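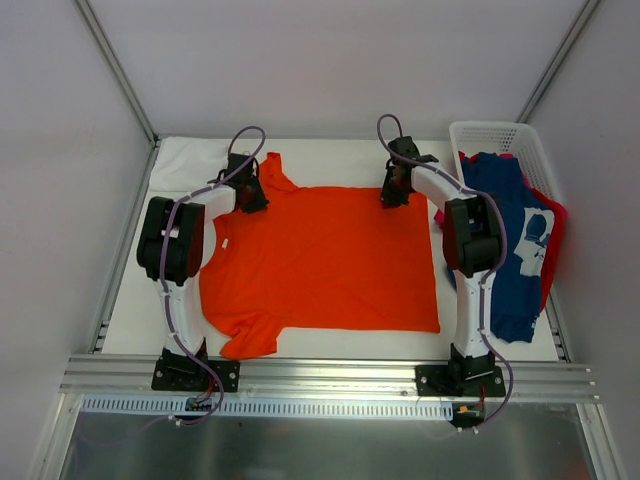 House rules for a two-arm folding cell: what do you write down?

posted by cummont_basement

We have a two-arm cell for folding laundry, and a new policy from upstairs that every robot must have "documented operating practice." Ours currently consists of a sticky note that says DON'T, with the rest of the sentence lost to history.

The arms are small and the white walls make it all look very civilized, so people reach in to straighten a sleeve while the motors are live. I do it too. I'd like one page that people will read, covering who can reach in and when, what gets checked before a run, and what counts as a reset. How much of the industrial robot material applies to something that handles t-shirts?

4 comments hidden

daltitz_refugee

More than you'd like. Small arms still pinch, and a gripper doesn't know a cuff from a knuckle. Start with a written risk assessment for your own cell, then write the page from that. Doing it the other way around gets you a very nice page about somebody else's robot.

Ours at Daltitz ended up like this:

Nobody reaches past the front rail unless the arms are stopped and the person reaching in has the stop button.
One operator per run. Spectators may have opinions from behind the tape.
Before power-up, move each arm through its range by hand and watch the cable. If it snags or pulls tight anywhere, no run.
Check the mounting bolts at the start of every shift.
Cover any bare board near the front edge. Sleeves find connectors.
Reset means arms parked, garment placed, hands out, operator says "clear" out loud.

People felt silly saying "clear" for 2 weeks. Then it became a reflex, and now I say it when I close the dishwasher.

Also write down where the basket goes. If clothes hang out of it next to an elbow joint, sooner or later the joint will be wearing them. We put tape on the table and anything over the line gets pushed back before a run.

priltevitz_fan_57

just set the speed low and use common sense. we've done 800 folds with no rules at all and the only injury was a polo shirt

daltitz_refugee

Low speed is good. Put it on the page, with the number, and say who is allowed to change it. "Common sense" was on our first draft as well, and it came back from review with a question mark next to it.

spare_encoder

Agree with the list above, but add a log. Date, operator, what stopped the run, what you changed. Ours is a paper notebook on a string because the spreadsheet had a better class of fiction in it. Review it once a month and change the page if the same thing keeps showing up.

Keep it to one side of paper, too. The Mäkelä manual we inherited had 57 pages, and its main safety function was holding a door open.

cummont_basement

Thanks. Tape is down, "clear" is in, and the sticky note has been retired. Upstairs would now like to know which version number it was.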